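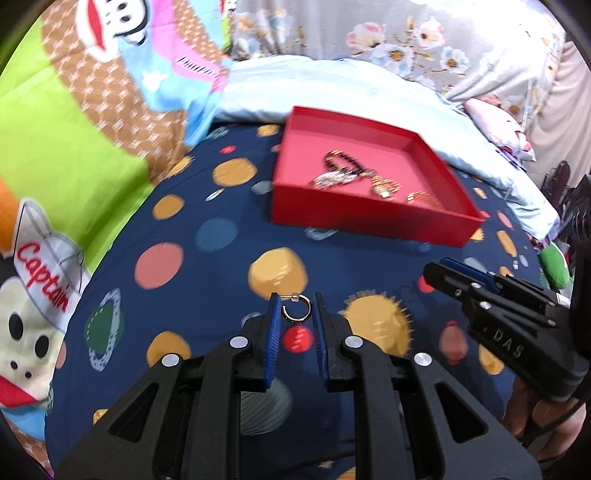 Page last changed: 2/17/18

Zelldale Water Users – minutes of the regular meeting

Present: M. Riviere (chair), O. Donati, S. Romaniuk, F. Biwott. Apologies: H. Lecomte.

1. Minutes of the previous meeting approved with one correction: the Stekstead main is 515 feet, not 551.

2. Meter readings. Romaniuk reported 629 meters read. Four gave no reading and will be replaced in April.

3. Stekstead valve. Deschamps quoted $2,000 for parts and labor. Donati asked whether the price covers backfill – Biwott to check. Vote deferred.

4. Pressure logging at Donia to continue at the present interval.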